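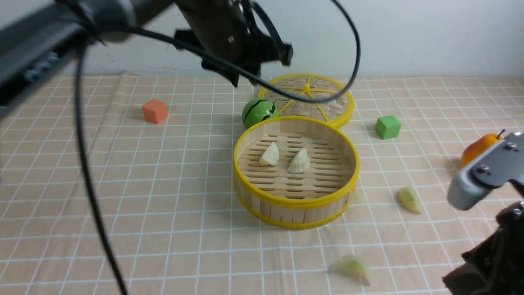 Ticket: Steamer lid will not sit flat on basket
Product: Pamomel toy steamer set (basket, lid, dumplings)
Sold by: Stougaard, Dallonport store
Status: Open, waiting on supplier
Opened: 20th October

Customer wrote:

The lid on this set rocks. Put it on the basket and press one side, and the other side lifts. The yellow rim on the lid is supposed to drop over the yellow rim on the basket, or so the leaflet says, and it does that for half the circle and then rides up. I have tried turning it. I have tried swapping the basket end for end, which can't be right anyway as the grate is then at the wrong height. The leaflet says "a satisfying fit every time." I'd settle for once.

Support reply 1:

Thanks for getting in touch. New lids can be stiff. Please leave the lid on the basket overnight with a light book on top and try again in the morning.

Customer wrote:

Did that. No change, except that the book slid off. I don't see how a night under a book fixes a plastic rim, and I'd like to know who it has worked for.

Support reply 2:

Please check that nothing is caught between the lid and the basket. The dumplings should lie flat on the woven floor. If the pleated one is standing up it can touch the underside of the lid.

Customer wrote:

I took both dumplings out before I wrote the first time. Empty basket, same rocking. For what it's worth, the pleated one clears the lid easily when it stands up. It does not stand up for long. The other one leans over whatever you do with it, but that isn't my complaint.

Support reply 3:

Could you try the lid on a different surface? A tablecloth can hide a dip, and the basket may be what is rocking.

Customer wrote:

Fair question, so I tested it properly. Basket alone on the cloth: steady. Basket alone on the bare kitchen counter: steady. Lid alone on the counter, rim down: rocks. So it's the lid. It was the lid when I opened this ticket.

I also laid a ruler across the top of the lid. The woven part is flat enough. The yellow spokes are where I'd look. They meet at the hub in the middle, and one of them seems to pull the rim up slightly where it joins. I can't prove that with a kitchen ruler and I'm not going to pretend I can.

Internal note (support, not sent):

Customer's test looks sound. Supplier is Flutside. Their fault sheet from June says lids from batch 2000 "may show minor seasonal movement in the bamboo." The bamboo isn't what's moving here if the customer is right about the spokes. Asked Flutside for the rim tolerance. They sent back the same sheet.

Internal note (support, not sent):

Pulled 5 sealed sets from the Dallonport shelf and tried the lids on the returns desk. Two rock. Three are fine. All of them are marked batch 2000, so the batch number tells us nothing useful. Flutside says the complaint rate is "negligible" — no number given. Asked for one.

Support reply 4:

We have repeated your test here and found the same fault in some of our own stock. Please don't try to bend the rim or heat it. We can send a replacement lid, tried on a basket before it is packed, or refund the set. You can keep the dumplings and basket while you wait.

Customer wrote:

Replacement lid, please. The basket is fine and the slats are neater than I expected, so I don't want to swap the lot and start over with a new fault. I'll believe the fit when I've pressed on it myself. Please leave this open until then.

Internal note (support, not sent):

Lid picked, pressed at several points on the rim, no rocking. Packed on shelf 49 for tomorrow's collection. The two bad sets are off sale. Flutside has not answered. Ticket stays open as requested.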